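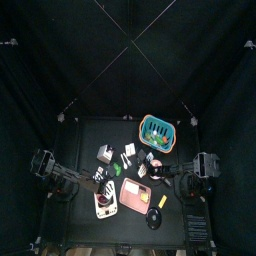 豆腐かどうか分からないものを豆腐という名前で片づけていいんですか、という書き込みが初版の公開後に届いた。よくはない。ただ、名前がないものは片づけようがないので、当面は「豆腐(仮)」で運用している。(仮)が取れる見込みは今のところない。

Kuvivus ままごと台帳 第2版

概要

Kuvivus は、ままごと道具の呼び名と置き場所を日本語で記録した小さな台帳である。おもちゃの野菜、食器、かご、トレイ、家電のたぐいについて、何と呼ばれたか、どこに置かれたか、片づけるときにどこへ行くことになっているかを書いてある。収録は600件。1件は、ひとつの道具についてのひとつの発言または書き付けに対応する。道具が600個あるという意味に読まないでほしい。そんなに持っていたら台帳より先に棚がいる。

元になったのは Braltard の遊び道具部屋で使われていた片づけメモである。もともとは箱のふたに貼る紙を作るために集めていたもので、読み返すと同じ野菜に違う名前がつき、同じ名前が違う野菜についていた。ふたの紙は結局まだ貼られていないが、台帳のほうは版を重ねた。

収録しているもの

items.tsv
道具の呼び名。中心になるファイルで、600件はすべてここに入っている。

places.tsv
置き場所の呼び名。「かご」「トレイ」「台の奥」「手前」「そのへん」など。「そのへん」は削除の提案が何度か出たが、使用頻度が高いので残した。

pairs.tsv
一緒に片づけることになっている組。スプーンとフォーク、切ったとうもろこし同士など。組のはずの相手が見当たらない場合は pair_status を「独り」とする。

notes.txt
分類のどこにも入らなかった意見を書き写したもの。整形していない。長いものほど豆腐の話をしている。

列の説明

items.tsv の列は8つある。

item_id
通し番号。欠番がある。欠番の理由を書いた行も欠番になっている。

name_raw
記録されたときの呼び名をそのまま書く。漢字とかなの統一はしない。「とうもろこし」「トウモロコシ」「コーン」「きいろいやつ」は別々に残っている。

name_norm
そろえた呼び名。上の4通りはどれも「とうもろこし」になる。「きいろいやつ」だけは文脈を見て決めたので、卵焼きだった可能性が残る。

category
野菜、主食、たんぱく、食器、入れ物、家電、葉、不明のどれか。葉が野菜から独立しているのは、本体から外れた葉が単独で動き回るためである。

color
主な色をひとつ。緑と黄緑は分けない。分けていた時期の値は黄緑も緑に直した。

place_before
片づけの前にあった場所。

place_after
片づけたあとに、あるべきとされた場所。あるべき場所に着いたかどうかは記録していない。記録すると気が沈む。

sure
呼び名にどの程度自信があるか。「はい」「たぶん」「聞かないで」の3種類。
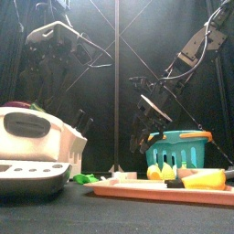
図2 オレンジの取っ手がついた青緑のかごと、サーモン色のトレイ。左は白いおもちゃの家電。

分類の基準

入れ物は、何かを入れるために作られたものをいう。かごとトレイがこれにあたる。皿は食器に入れた。トレイと皿の境目は高さで決めようとしたが、定規を持ってきた人がいなかったため、名前で決めた。トレイと呼ばれたらトレイ、皿と呼ばれたら皿である。同じ品が両方で呼ばれている場合は両方の行がある。

家電は、電気で動くものをまねた道具をいう。本物のように動く必要はない。初版では種類ごとに「トースター」「レンジ」「なにかの機械」と細かく分けていたが、上に物が載っているものをすべてコンロと書く記録者と、穴があるものをすべてトースターと書く記録者がいて、両者の言い分を足すと台所がコンロとトースターだけになった。第2版では name_norm を「家電」にまとめ、元の呼び名は name_raw に残してある。

野菜は、野菜に見えるもの。ピーマンとえんどう豆の区別は、ひとつの品について最後まで決着しなかった。sure の値は「聞かないで」になっている。どちらでも緑なので、color の列には影響がない。

たんぱくには豆腐(仮)と卵が入る。白くて小さくて丸いものは卵として記録されることが多いが、ボールと書いた行もあり、その場合は category を不明にした。ボールをたんぱくに数えるわけにはいかない。

葉については先に書いたとおり。紫の丸いものについていた葉か、別の何かの葉かが分からないときは、葉は葉として一行を立てる。迷子の届けに似た作りになっている。

片づけの決まり

Kuvivus の place_after は、Karkton と呼んでいる置き方の決まりに従って埋めてある。決まりの本文は短い。

食べ物はかごへ。
食器は食器で寝かせる。柄の向きをそろえる。
切れている食べ物は、切れたまま隣に置く。くっつけて一本に戻さない。
家電の上には何も残さない。
分からないものは最後に回す。

4行目がいちばん守られない。家電の上は平らで、ちょうど手の届く高さにあり、野菜を一時的に置くのに都合がいい。一時的に置かれた野菜は次の遊びの時間まで一時的に置かれている。決まりを「家電の上にはなるべく何も残さない」に弱める案もあったものの、弱めたところで残るものは残るので、強いままにしてある。

3行目には反対の声もあった。とうもろこしは一本に戻したほうが場所を取らない、という意見で、理屈は正しい。ところが一本に戻すと、次の人が切る前のものと思って別の食材として数える。記録のうえで畑が広がっていくので、切れたままにした。

5行目の「分からないもの」は、最後に回した結果、かごのいちばん上に積まれる。それで次に開けた人の目に最初に入る。狙ったわけではないが、よくできている。 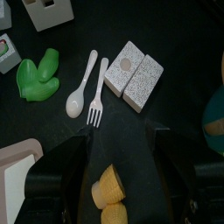
図3 並んだ白いスプーンとフォーク。右に白い斑点入りのブロック、下にとうもろこし。

記録の取り方

片づけメモは12回分ある。回ごとに道具の組み合わせが少しずつ違い、前の回にあった食器が次の回の記録に出てこないこともある。なくなったのか、記録者が飽きたのかは区別できない。飽きた記録者の回では、後半の name_raw が短くなる傾向があり、最後の数行が「白」「白」「緑」で終わっている回もある。

記録は紙に書かれ、あとから打ち込まれた。読めない字は「〓」で残した。「〓つば」が「きゃべつ」の書き損じか「かつば」なのかについて意見のある方は、notes.txt に追記できる。ままごと道具にかつばというものがあるなら、ぜひ知りたい。

呼び名の統一には Golob という自前の小さなスクリプトを使った。辞書を引いて置き換えるだけの道具で、「コーン」を「とうもろこし」に直すのは得意、「コーンの受け皿」を「とうもろこしの受け皿」に直してしまうのも得意である。後者は見つけた分だけ手で戻した。

使い方の例

名前のゆれを調べる
name_raw と name_norm を並べて見ると、同じ品が何通りに呼ばれたかが分かる。いちばん呼び名が多いのは豆腐(仮)で、「とうふ」「石」「はんぺん」「角砂糖」「白いブロック」「穴のあるほう」などがある。「穴のあるほう」は、もう片方が「ないほう」と書かれて初めて意味が通るので、pairs.tsv と合わせて読むこと。

片づけの手順文を作る
place_before と place_after をつなげると「台の奥にあるにんじんをかごへ」のような文になる。「そのへんにあるなにかをそのへんへ」も文法上は作れてしまうため、使う前に目を通したほうがよい。

箱のふたの紙を作る
本来の用途。category ごとに抜き出して印刷すれば紙になる。貼るところまでは台帳の範囲に含まれない。

向かない使い方

本物の食材の名前の辞書としては使えない。はんぺんと石が同じ行に正規化される辞書を台所に置くのは危ない。

子どもの言葉の調査にも向かない。書いた人の年齢は記録しておらず、大人の字で「きいろいやつ」と書いてある紙が少なくない。

道具の在庫表としても使わないこと。同じ品が何行にも出てくるので、在庫として集計するとスプーンが食堂ほどの数になる。

分かっている不具合

color が空の行がある。透明と書かれていたものを消した跡で、透明なものが本当にあったのかは確かめられなかった。

「トレー」と「トレイ」が place_before に混ざっている。name_norm のほうは直したが、場所の列まで手が回らなかった。検索するときは両方で引く。

スプーンとフォークの組で、片方だけ pair_status が「独り」になっている行がある。相手側の行では仲良く組になっている。どちらかが嘘をついているが、次の版まで放っておく。

水曜の記録だけ、かごがすべて「ざる」になっている。側面に穴が並んでいればざるだという主張には一理あり、name_raw はそのままにした。name_norm では「かご」である。

第2版での変更

「家電」をひとつにまとめた。
葉を独立させた。
豆腐に(仮)をつけた。
notes.txt の文字化けを直した。直した結果、化けていたほうが穏やかだったと分かった段落がある。
places.tsv から「ママの足もと」を外した。移動するため。

利用条件

出典として Kuvivus ままごと台帳の名を挙げれば、複製も改変も自由とする。呼び名を直したものを公開する場合は、どの行を直したかを残してほしい。黙って「豆腐(仮)」から(仮)を取るのは遠慮いただきたい。

問い合わせと訂正

訂正は item_id と、正しいと思う呼び名と、sure の値を添えて送ること。sure が「聞かないで」の訂正も受け付けるが、こちらも聞かないので、反映までに時間がかかる。返事は7月の片づけが終わってからになる。

次の版では、かごの中の上下を place_after に加えるつもりでいる。底にあるものを書いた紙がまだ底にあるため、まずそれを取り出すところから。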